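Week 3 handout: Comparing grippers without fooling yourself
Flusville summer course, robot manipulation
Revised 24 Jun 2023

Before you read

Bring this sheet to the lab. The version from December had the wrong scoring table and a paragraph about suction cups that contradicted itself, and several people quoted both halves of it back to me on the exam. Throw it out.

What we are comparing

There are two grippers in the simulator this term. The Groro is the plain one: two fingers that close in parallel and do what they are told. The Boiko also has two fingers, but each has an extra joint near the tip, so it can wrap a little around round things. The Boiko costs more, looks better in a slide deck, and has a manual written by somebody who hated readers. Your job is to find out whether the extra joint earns its keep on ordinary household objects.

You will be tempted to answer this by picking up one thing with each gripper and announcing a winner. Please don't. Last term a team did exactly that and wrote four pages on it.

The test set

The Wondville set contains 236 grasp trials, each with a fixed object, a fixed starting pose for the arm and a random seed. Run every trial with both grippers. If you skip the hard ones for the Groro and keep them for the Boiko (or the other way around), your table will say something about you and very little about grippers.

A trial is a success if the object leaves the counter, stays up for 3 seconds and is still in the hand at the end of them. Dragging it is a failure. Flinging it is also a failure, however high it goes.

Which camera to trust

You get two views of each trial, one at the hand and one from the room. They disagree more often than you would like. The hand view is good for the last bit of the approach: whether the fingers are lined up, whether one will touch first. It knows almost nothing about where the rest of the arm is. The room view knows where the arm is and will cheerfully hide the contact point behind an elbow.
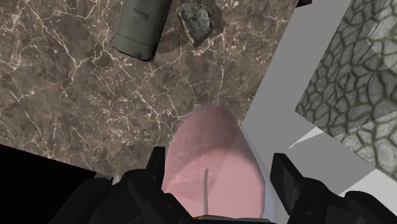
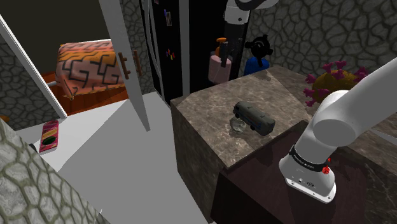

Same marble counter in both views; the room view is the one with the toy bus and the glass bowl.

Why do we run the same trial with two cameras instead of just picking the better one?

Each camera is blind to a different kind of failure. A hand camera can make a bad grasp look fine right up until the elbow hits something, and a room camera can make a clean grasp look like a miss when the arm is in the way. If you score from one view only, you will blame the gripper for mistakes that belong to the arm, or let it off for mistakes of its own. Score from both, and mark the trials where they disagree.

Those marked trials are worth your time. Replay them slowly. On the last full run there were 82 of them, and going through the lot took an afternoon and most of my good will. It also moved the final result more than any change we made to the controller.

Things that will go wrong

The controller settings carry over when you swap grippers. The Groro closes to a set width, the Boiko closes to a set force, and the settings file uses the same field for both. Nothing warns you. If the Boiko seems to be crushing everything or holding it like a wet leaf, look there first.

Overlays are drawn on top of the picture and have no weight, no surface and no effect on the grasp. Turn them off before you save stills for a perception test, or your detector will learn to find the overlay and do so with great confidence.

Friction in the simulator is a number in a file. If you raise it until your favorite gripper wins, you have learned which number to type. Leave it alone. If you must change it, change it for both and say so in your report -- in the main text, where I will see it, and not in a footnote on the last page.

Clear objects are hard for the depth estimate. The arm will sometimes reach for a spot slightly behind them, close its fingers on nothing and lift with every sign of pride. Count it as a failure and write "depth" in the notes column.

The arm has to fit as well as the fingers. A grasp can be perfect and still unreachable with furniture, walls and other objects nearby. When the planner gives up before moving, record it as "no plan". It is still a failure for the overall score, but keep it out of the finger comparison.

How much data is enough

More than you want to collect. We have 2,971 saved grasps from earlier terms, and you may use them to check your scoring script. You may not mix them into your results. They were made with an older controller and a different idea of what "closed" means, and I have never managed to reconcile the two.

If the grippers end up within a couple of trials of each other, say they are close. A close result is a result. I will not take off points for it, and I will take off points for the phrase "clearly superior" next to a difference you could lose in a rounding error.

What to hand in

One table with success counts by object and by gripper. One paragraph on the trials where the two views disagreed. A list of every setting you changed, with the old value and the new one. Two failures, one per gripper, described well enough that another team could reproduce them from the seed.

Keep it to three pages. Videos are fine if they are short and start near the interesting part -- I have already watched a great deal of an arm thinking about moving.

Reading for next week: the Boiko manual, sections on force limits and joint stops. Skip the introduction.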